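Studio notes, March: finishing and storing the whale canvas

The Ekito kit in the sky-whale design is painted and standing on the side table at Dornico, where members can look at it before it goes up. Shota Fukuda did most of the blocking-in and kept the log, from which these notes are taken.

The palette is narrow. Nearly all of the surface is blue, white, pale pink or lavender, and the clouds depend on small steps between neighboring shades. Paint the pinks first, let them dry, then put the periwinkle outlines over them.
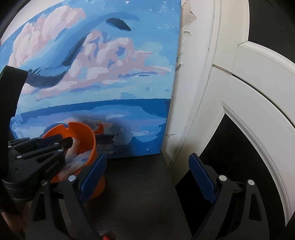
Navy needs two coats. The first dries streaky on primed canvas, and the printed numbers show through it. Allow 15 minutes between coats with the Aneck acrylics, longer if the room is cold. The horizon is best done in one pass with a flat brush, working from left to right, with the canvas turned upside down if that suits your hand.

Leave the figure on the water until last. It is tiny, and the red is easily lost if the blues beside it are still tacky -- use the smallest round brush and wipe it between strokes. 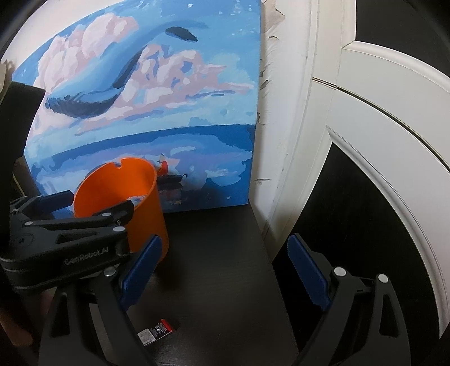 Varnish is the remaining step. Shota recommends Lightfoot matte, thinned slightly, in two thin coats at right angles. Gloss picks up window glare on the darker blues. Keep the canvas flat while each coat sets, and do not stand it against painted trim until the edges are fully dry. 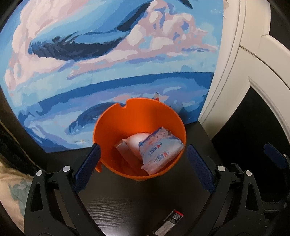 The log gives 10 sessions in total, the longest spent on the cloud banks. Leftover pots are in the supply cupboard, lids taped, with the shade numbers written on the side.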